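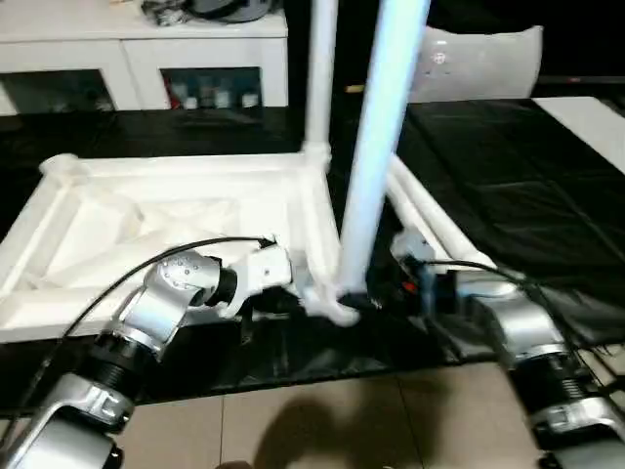 Teleop demos on a PVC frame: is 299 really the number?

Posted by Fitzgerald Alcantara

We have a two-arm setup and the job is assembling a pipe frame with a sheet of fabric on it, plus uprights. I drive both arms by remote control and record every run. The kit came through Zolura, and their setup guide says 299 good demonstrations is enough for "reliable bimanual assembly." I have my doubts. I'm at 4 good ones after a full Tuesday, and I threw out a lot more than I kept.

The bad part is the base of the upright. I hold the connector with the left gripper and bring the right one in near the pole, and from the head view I can't judge how far away it is. I either stop short or bump the pipe. Then there's the fabric, which never lies the same way twice, and a cable that hangs over it when the left arm reaches.

Do I push on to 299 and hope, or is there something wrong with how I'm demonstrating? I'd like to hear from people who have done it with parts this size. The videos I've seen are all blocks and cups.

Kwabena Nutsugah

I'd ignore the number. It came from somebody's task on somebody's table, and I have never seen one of those figures hold up after moving the parts two inches. We recorded 686 runs of a simpler job (one tee, one straight pipe) and the first policy was still poor at the actual insertion. It reached for the pipe beautifully. Everyone who came by was impressed by the reaching.

What helped us:

Split the job. Record "hold the connector and seat the upright" by itself, starting with the frame already in place. Leave the fabric for later.

Slow down for the last couple of inches, but don't stop dead. If you park there for five seconds while you squint at the screen, your data is full of the arm doing nothing, and the policy learns that too. Ours hovered.

Keep some of the runs where you miss and then fix it. I don't mean the ones where you give up. A miss, a small back-off and a clean second try is worth having. If you delete every one of those, the arm has no idea what to do after a bump.

Get a wrist view if you don't have one. Depth from the head alone is guesswork for a white pipe in front of another white pipe. If you can't add a view, wrap some colored tape near the ends of the pipes, and leave it on when you test. I forgot that last part once and lost an afternoon.

As for the cable, tie it back before you record anything else. If it swings across the work differently every time, you've added a problem you don't need.

Booker Achterberg

just get more data. we did around 2000 on ours and it works fine

I-seul Bang

"Works fine" on how many tries, and with the parts moved between them? I ask because our Bretska demo also worked fine until someone else set up the table.

Fitzgerald, I mostly agree with Kwabena, except on splitting the job. It's good for learning to drive the arms. But the pieces have to join up later, and the seams are where ours fell apart – the first piece would end with the gripper a little off from where the second one expected it. If you split, start each piece from sloppy positions on purpose.

Also, have you tried moving the connector by hand, with the arms off, and feeling how much wiggle it needs? I was steering dead straight for weeks. The fitting wanted a slight twist, and I only found that out with my own fingers. Remote control gives me no feel at all, whatever the sales page says.

I'd record 20 or 30 more, train something rough, and watch where it fails before you spend November on the rest.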